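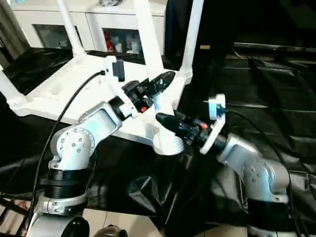 Ticket 2177 — Label printer in shipping prints every second label blank
Status: Open, waiting on vendor
Priority: Normal (submitted as "URGENT!!!")

Reported: The Cimik printer at the Fondholm warehouse feeds a good label, then a blank one, then a good one. User has been sticking the blanks on things too, "to keep the count right."

9:40 am
Restarted printer. Restarted PC. Restarted the printer again out of respect for tradition. No change.

10:15 am
Driver had the label length set to 210 mm. Labels are 177 mm. Corrected it, ran the gap sensor calibration, printed a test batch. All good. Closed ticket.

11:05 am
Ticket reopened. Blanks are back. Length is 210 again.

11:30 am
Found it. Clirura pushes its own print profile every time somebody logs in, and the profile says 210. Locked the setting on the PC. Clirura unlocked it.

1:20 pm
Opened a case with Clirura support. They suggested restarting the printer.

Workaround: log in once in the morning, fix the length, stay logged in. Please don't order another 2,000 labels — there are 1,000 blank ones in the bin by the door, and they still stick fine.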